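Valentina Urrutia
25 janvier 2022

Plusieurs personnes m'ont demandé comment on avait monté la niche à motifs noir et blanc à Nosonard. Je mets tout ici, dans l'ordre où je m'en souviens, avec ce que je referais et ce que je ne referais pas.

Au départ il y avait une table contre un mur gris et c'est tout. On voulait un coin fermé sur trois côtés, avec un fond visuel chargé, et qu'on puisse tout démonter en une matinée si on change de local.

Pour la structure, des profilés aluminium. Un montant à gauche, un à droite, une traverse au fond au-dessus du plateau. J'avais dessiné une version avec deux traverses et j'en ai enlevé une, elle coupait le motif au mauvais endroit.

Les profilés viennent de chez Volteo, coupés à longueur. Demandez la coupe au vendeur. J'ai voulu en recouper un à la scie à main et il n'était pas d'équerre, j'ai dû en recommander un.

Le motif maintenant. C'est un dessin de la série Bonov, en noir sur blanc, agrandi. Au fond il est en miroir : la moitié gauche et la moitié droite se répondent, avec des courbes, des croissants et des sortes de feuilles.

Sur les côtés ce n'est pas la même échelle de dessin. À gauche les formes sont plus grosses, avec des triangles et des blocs en damier. À droite ce sont plutôt des pétales et des flammes. Je préfère la gauche.

Le calage a pris plus de temps que le reste. Sur un motif symétrique, un décalage de quelques millimètres au milieu se voit tout de suite. J'ai tracé l'axe au crayon au dos et je suis partie du centre vers les bords.

Conseil de pose : fixer d'abord le haut, laisser pendre une nuit, puis fixer le bas. On a fait l'inverse la première fois et il y avait une vague à mi-hauteur.

Budget, puisqu'on me le demande toujours. 1 553 euros pour l'ensemble, dont 980 pour la structure. L'impression nous a coûté 200 euros, le reste est parti dans le plateau et la visserie. La main-d'œuvre c'est nous.

Le plateau : gris foncé, avec un veinage bois très fin dans le sens de la largeur. Je l'ai pris chez Poon, ils le vendent comme dessus de bureau. J'aime bien la couleur à côté du noir et blanc, un bois clair aurait fait trop de choses à regarder.

Le défaut du plateau, c'est que tout se voit dessus. La moindre miette blanche, la poussière de carton, les petits bouts de plastique. Sur l'ancien plan clair on ne remarquait rien, ce qui ne veut pas dire qu'il était propre.

Pour le nettoyage : balayette souple d'abord, chiffon microfibre à peine humide ensuite. Passer dans le sens du veinage. L'éponge laisse des traînées, et le papier essuie-tout peluche.

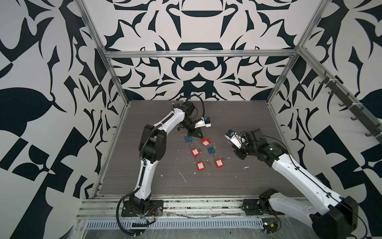
Sur la paroi de droite il y a un rail sombre avec une rangée de petits crochets gris. Il n'était pas sur mon plan, on l'a ajouté en septembre. À refaire, je l'aurais prévu avant de poser le motif, percer à travers un dessin terminé n'est pas agréable.

Devant, le long du bord, un rail aluminium et dessous une goulotte gris clair perforée pour les câbles. Les fentes sont régulières, on peut sortir un fil presque n'importe où. Chez nous il reste quand même des fils hors de la goulotte et il faudra que je m'en occupe.

Il y a aussi du film transparent tout en bas. Je compte l'enlever le jour où je reprends le câblage, pas avant.

On m'a demandé si le motif fatiguait les yeux. Les premiers jours oui, un peu. Ensuite on regarde le plateau et le fond passe au second plan. Par contre je déconseille pour une pièce où on dort.

On m'a aussi demandé si une petite pièce métallique posée sur le plateau se retrouve facilement. Claire, oui. Noire, non. Pour la visserie noire je prends une coupelle blanche, et je la range le soir.

Pour le temps : comptez jusqu'à 5 demi-journées à deux personnes, sans les livraisons. La structure va vite. Les trois panneaux prennent le reste.

Les plans à l'échelle sont sur papier, je les scannerai la semaine prochaine. Si quelqu'un a une bonne méthode pour recoucher un coin de panneau qui rebique, je suis preneuse, le mien en bas à gauche recommence.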